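**Gripper loses force after 300 cycles**

**kavi_bench** - Tue 9 July

Hello all. We have two hand-held grippers with the Durkley finger pads. Since the last update the left one lets go of the object without any warning. It holds well for nearly 300 cycles, then the force drops and error 14 comes in the log. I already changed the cable. Has anyone seen this?

**lehner_user**

Error 14 is over-temperature on our units. Do you squeeze something hard?

**kavi_bench**

No, only a tennis ball. 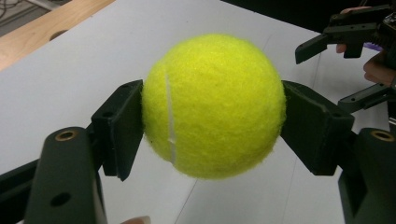
**Category: Faults and safety**

**lehner_user**

Then I would lower the holding current and try again.

**torque3**

I don't agree with this. Lower current only hides the fault, and the grip can still open with a heavier part. Please check the threaded inserts first. On mine one had turned in the plastic, and the motor worked against it all the time.

**lehner_user**

My inserts were fine and I had the same error. But yes, check them, it takes 3 minutes.

**kavi_bench**

One insert on the left arm does turn with the screw - thank you. I glued it and now I am at cycle 994 with no error. I leave the current as it was.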